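Category: Guides > Planning and buying > Mobile robots

How to budget for a small wheeled robot before you order anything

The price on the supplier's page is seldom the price you end up paying. At Trarnudham we set aside 3000 pounds for a first machine and its bits, and the order that went in came to 2245. The rest was gone by June, mostly on things we had left off the sheet. These steps follow the order we would use now.

Step 1. Write down the job and the floor

Put the task in one sentence. Ours was to carry small parts from the store to the bench and stop in the right place. Then walk the route and note each change of surface, slope and door sill. Measure the narrowest gap. Wheels, motors and battery size all depend on this, so do it before you look at a catalogue.

Step 2. Split the sheet into four parts

Use one column each for the base machine, sensors and markers, spares, and the test area. Leave the software line at the bottom even if you expect it to be free. Paid support often turns up there later.

Put delivery and tax in the same row as the item they belong to. A cheap base from Hulcombe looked like the best buy on our list until carriage was added, when it came out 87 pounds dearer than the next one.

Step 3. Try the layout in simulation

Build a rough model of the floor and put the robot in it before paying for hardware. Keep it plain. A flat brown platform on speckled grey ground is enough to check clearances, where the wheels sit and whether a marker faces the way you need it to.

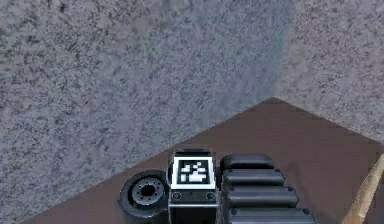
Pramanik wrote in to say we had the order wrong: price the spares first, then the base. A set of tyres for one make had cost more than a whole wheel for another, and the supplier only sold them in fours.

We have left the steps as they are, but the point about spares is a good one. Ask for the parts list along with the quote. If a supplier can't send one, add a second complete wheel and motor to your spares column at full price.

Step 4. Price the markers and mounts

Printed markers cost very little. Flat, rigid mounts for them cost more, and so does the time spent fixing them square. Check whether the body of the robot has screw holes you can use. If it hasn't, allow for a bracket.

Step 5. Ask for lead times in writing

Our quote from Sekar gave 21 working days for the base and no date at all for the charger. The base then sat on a shelf. Ask for the slowest item on the order and plan your start from that.

Step 6. Hold something back

Keep a tenth of the total unspent until the robot has done the full route under load. Cables, a second battery and edging for the test area came out of ours. Don't move this money into the base column to get a better model.

Once the sheet is filled in, send the same version to each supplier and ask them to price it line by line. Save the replies with the sheet, as you will want the part numbers when the first spare is due.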